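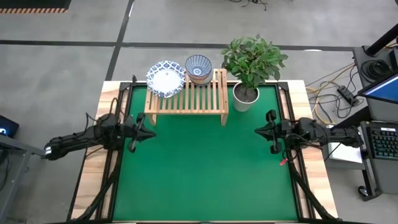 Plate and bowl on the slatted shelf, green mat underneath.

Stonda dish soap bar, 9 weeks in

I bought this on a whim in January and I'm completely sold! It's a solid block, 200 grams, and you rub a damp brush on it until it foams up (way more than I expected from something that looks like a bar of hand soap). Greasy pans are where it shines - I had a roasting tin from Sunday dinner that usually takes 2 rounds with the liquid stuff, and it came clean in one. Glasses dry without that cloudy film too.

The scent is lemon, pretty faint. My old Mendo bar smelled stronger but went mushy in the dish within days. Stonda stays firm as long as you let it drain.

One gripe: the paper wrapper sticks to the soap, so peel it off before your hands are wet. I still have a third of the block left, and I've already ordered the unscented one from Jimow to try next.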